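Lists > Workshop Robotics > September > Re: shelf picking, two arms, which shelf first?

Posted Wednesday by Solomiia Hrynyshyn
Reading time: 4 minutes

Hello Amândio, hello all,

Thank you for the long answer. I put your words first and mine after, so people who joined the list this month can follow.

Amândio Abreu wrote:

> I read your plan twice. My worry is the bottom shelf. In our shared
> shop we built the same kind of thing with one arm, and the top shelf
> was easy from the first evening. The bottom one cost us three
> weekends. The wrist wants to go lower than the floor allows, and the
> planner finds a way that is legal and looks terrible. Have you tried
> the low shelf in simulation before you cut any wood? Also, why two
> arms? If both go in together they will fight for the same space.
>
> And please do not glue the shelves. Ask Jhair why.

About the wood: I did not cut anything yet. Jhair already told me about the glue, with many details, so the boards will sit on pegs and I can move them up or down. The row of holes is 23 mm apart. The panels will come from the offcuts rack in our workshop, if the colour does not bother anybody. In the simulator I made everything one plain pale colour, and I think this helps me to see the shadows.

About the low shelf: yes, I tried, and you are right. I made 96 runs over four evenings, with the objects put back at slightly different places each time. On the top shelf the flat can and the pudding box are no problem. The soup can on the middle shelf is also good when the gripper comes straight from the front. For the bottom shelf I have two small objects, a red and white box at the left and a green and yellow can at the right, and most of my failures are there. The usual one is that the lower finger touches the floor and the whole wrist is pushed back. The other one I find more interesting – the finger goes in well, but the knuckle behind it touches the lip of the shelf above when the gripper closes. Because the finger linkage moves outward when it opens, the opening needs more height than I measured with the gripper closed. I measured it closed. This was my mistake and I lost one full evening on it.

What I do now is a waiting pose in front of the unit, with both grippers open, before any arm goes in. The left one waits higher, at the level of the bottom shelf and the lower part of the middle shelf. The right one waits a little under the bottom shelf and comes up to the green and yellow can from there. I did not expect that coming from under would be better, but the path is shorter and the elbow stays away from the side panel. The picture at the end of this message is from the waiting pose with seed 3843, if somebody wants to repeat it with my files.

About two arms: I agree that they can fight. My rule is very simple. Only one arm may be past the front edge of the shelves, the other must stay outside until the first one is back. Ngọc Tiêu has suggested to divide the unit in a left and a right half and let both go in together, and she sent me a small script named Diệp which does this. I have not tested it enough to say something. With my rule it is slow, but I do not need speed, I need that my neighbour at the next bench is not afraid of it.

Three questions for the list:

Does somebody use a tilted wrist for low objects on the real machine, and does the cable survive it? In simulation there is no cable, so everything is very easy.

How much do you trust the simulated contact between a fingertip pad and a thin cardboard box? Mine holds the pudding box with almost no force, and I have doubts. Tsutomu wrote in the Cero thread that he crushed several real boxes before he lowered the force, but he did not write the value. Tsutomu, if you are reading, please send it.

And is it better to raise the complete unit on a base? I could put 4 bricks under it and all my trouble at the bottom would be smaller. But then the top shelf goes up also, and I did not check the reach.

I will be in the workshop again on Saturday after lunch and can try two or three suggestions before the evening.

Kind regards,
Solomiia

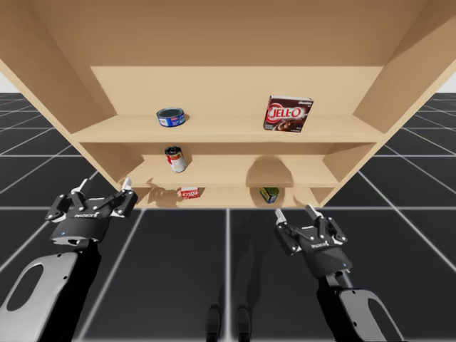
Waiting pose before the first reach, both grippers open (simulation, seed 3843)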